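# The Returned Goods Counter

*Notice to staff of the Vistutberg depository, October 8, 2018*
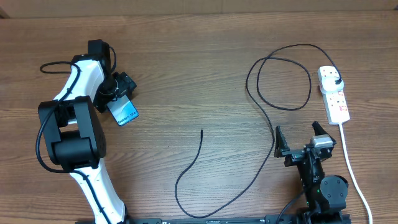 Reception table: one item marked "Galaxy S24+", one black cable, one white power strip.

The Depository reminds all staff that articles left on the reception table remain in its care until they are claimed. This applies to articles of every kind, including those whose date of manufacture has yet to arrive.

Item 238 was entered in the register at the start of the morning shift. It is small, rectangular, blue and white, and bears a name that the catalogue office at Trerklow was unable to match against any list then in print. The office has asked for patience. It has also asked that the item be described in the register as "early", the word "impossible" having been withdrawn from use last December.

The cable was entered separately. Its plug is in the top socket of the power strip and its other end lies in the middle of the table, connected to nothing. Staff on the Irine side of the building have reported that it hums after dark. Staff on the Thân side have reported that it does not. Both reports have been filed, and the corridor between the two sides will be kept locked until they agree.

The following arrangements are in force.

The cable is to be left in its present curve. On two occasions it was coiled and put away in the drawer, and on both occasions it was found the next morning on the table, in the same broad bend, with the same loop towards the strip. The drawer was still locked. The Depository does not regard this as a fault in the drawer.

The table is to be dusted along the grain, by hand, with a dry cloth. Polish must not be used within reach of the power strip.

Enquiries from the public should be answered courteously. A caller may claim Item 238 on giving its name in full, including the final sign. Up to 18 callers are expected before the year is out. Most will be mistaken, and should be offered a chair and the ordinary form. One is likely to give the name correctly and then ask what year it is. That caller should be told the truth — slowly, and with the door open — and allowed as long as is needed to reply.

Should the caller ask for the cable as well, staff are to stand back from the table and let it be taken. The register is to be signed in ink, and the space for the date left blank.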